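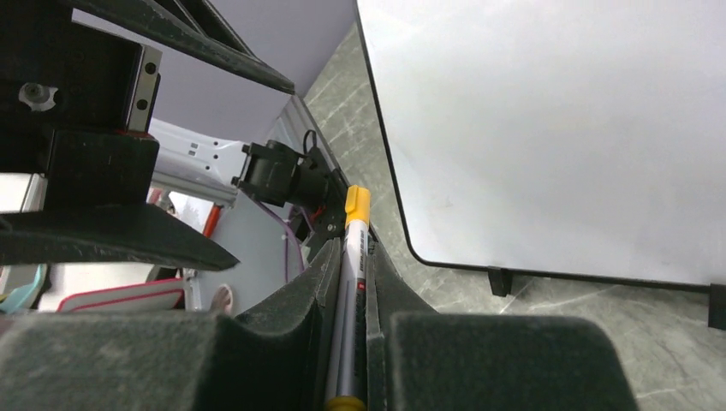
Yellow-capped marker, with the big whiteboard on the right

Last updated: July

Re: [Dustthorpe hall] pens for the whiteboard
Posted by Stamatia Sarantis, July, 8.40 pm

Lefteris Kokkinos wrote:
> Does anyone know which pens are safe on the big board? I've
> found a tub of odds and ends in the cupboard and half of them
> don't say. Also is it all right standing on the floor?

Hi Lefteris, the yellow one is fine as far as I know, but do try a tiny corner first and leave it a minute before you wipe. I once did a whole rota for the Venddale outing in the wrong sort of pen and was there till gone ten with a damp cloth (and plenty of muttering!).

The floor's fine – it has its little feet, so just don't lean on it. Please store the pens lying flat, and bin any that squeak.

If we do need new ones, Tzavaras had a box for around 8 pounds last time I was in. I'll pick one up if you want, only shout before I go. And could somebody bring back the eraser?

Stamatia

Recent on this list
Keys for the side door
Derari lunch – who's cooking?
Chairs, again
Lost: one eraser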